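News > Sports > High School > Volleyball

Wakcombe holds off Foluvden in five sets

Last updated: 29/04/2023

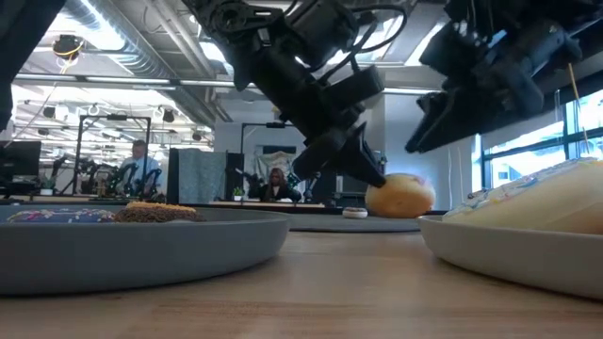 WAKCOMBE – The Wakcombe boys volleyball team stayed in first place in the district with a 3-2 win over Foluvden in front of a crowd of over 130 at the Saragih Gym.

Wakcombe took the first set 25-19 and looked set for a quick night after going up by eight in the second. Foluvden came back with a run of six straight points on serve, tied it at 22 and won the set 26-24.

The teams split the next two. Wakcombe had trouble passing in the fourth and was called for the net three times in a row late in the set – the last one gave Foluvden a 25-20 win and forced a fifth.

Wakcombe led 8-6 when the teams changed sides and won the deciding set 15-13 on a block at the right side.

The home team finished with 13 aces, its most in a match this season. Foluvden had more kills but also more errors at the line, including two serves into the net in the fifth set.

The junior varsity match also went to Wakcombe, 2-0.

Foluvden is still second in the district and can host a first-round playoff match if it wins one of its last two. Wakcombe closes the regular season on the road at Nito, which it beat in straight sets earlier this month.

Tickets for the playoffs will be sold at the door only. Student passes are not good for playoff matches.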